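Print this story | E-mail this story

Acceptance Visit

The invitation from Wimport said that the demonstration would begin at ten and that visitors should bring closed shoes. I was sent by the purchasing office at Gosusbridge, which had 212 crates of returned pump controllers in a leased warehouse and was paying rent on them. My instructions were to observe, to record a rate, and to sign nothing.

The company occupied the rear half of a former bottling plant. A sign at reception listed the other tenant, Coelho, as a supplier of church candles. The lobby smelled of wax. I was given a badge with the word GUEST and a number, 1782, and was told that the numbers did not start at one.

There were six of us. Two were from an insurer. One was a retired machinist who attended all open days in the county and had brought his own folding stool. The remaining pair did not state an affiliation and took the best positions at the rail.

Our guide was an engineer in a gray sweater. She explained that the system was called Aveo, that it had two arms, and that its task was to take small electrical parts out of a tray and put them in bins by type. Motors went with motors, boards with boards, harnesses with harnesses. The parts came from scrapped equipment. She said the sorting of new parts was a solved problem, as new parts arrive in the orientation in which they were packed. Old parts arrive in whatever orientation they were last dropped.

The insurer asked what happened if a part belonged to no type.

"It stays in the tray," the engineer said.

"For how long?"

"Until someone comes."

He wrote this down. I wrote it down also.

The run began without a signal. I had expected a tone or a light, and missed the first pick while looking for one. After that I kept my eyes on the table and my pencil on the page, and marked each placement with a short stroke.

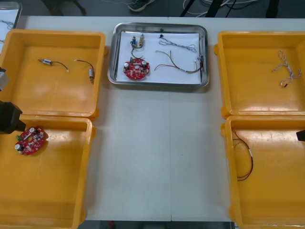

The rate was lower than the one in the brochure. I had been told to expect this. The brochure gave 300 parts an hour; my strokes, multiplied out, came to something less than that, and the engineer did not dispute it when I showed her the page. She said the brochure figure was for boards only. Boards are flat and have an edge to hold. Wire is another matter. A loop of wire has no top, and a gripper that closes on one strand may lift four.

The machinist asked whether she had considered cutting the wires off first.

She said that she had. A motor without leads was worth less to the buyer than a motor with them, and the buyer had put this in the contract.

He nodded and moved his stool closer to the rail.

At the fortieth minute the left arm stopped above the tray. It had come down toward a part, risen, come down again, and risen again. A line of text appeared on the operator's screen, which faced away from us. The engineer read it and did nothing. One of the unaffiliated visitors asked if this was a fault.

"It's a question," she said.

The right arm continued with its own work for a short time and then it also stopped. With both of them still, the room was quiet enough to hear the candle company's conveyor through the wall. I noted the time. My form had a box for faults and a box for scheduled pauses, and no third box.

The engineer reached in with a plastic rod, turned one harness over, and withdrew. The left arm came down, closed, lifted, and carried the harness across to its bin. The right arm resumed. I entered the interval as 40 seconds and drew a line from the entry to the margin, where I wrote "asked."

Coffee was served afterward in the loading bay. The insurer wanted to know who would be liable if the machine put a part in the wrong bin, and was told that the wrong bin had not come up in the contract. The machinist wanted to know if he could return in March, when a second table would be running. He was given a card. I asked for the log file, and received it on a memory stick with a candle company's name printed on the side.

On the drive back I composed the report. Rate, below stated. Errors observed, none. Interventions, one. Under remarks I had space for two lines, and considered describing the pause more fully, the arm going down and coming back up with its fingers open. The purchasing office would have asked what it cost.

I left the remarks blank and signed the form at the bottom, having forgotten my instructions. The crates were shipped to Wimport before the end of the quarter. I kept the badge, which was supposed to have been returned at the desk.

Contact the editors | Copyright November 2025 | Back to top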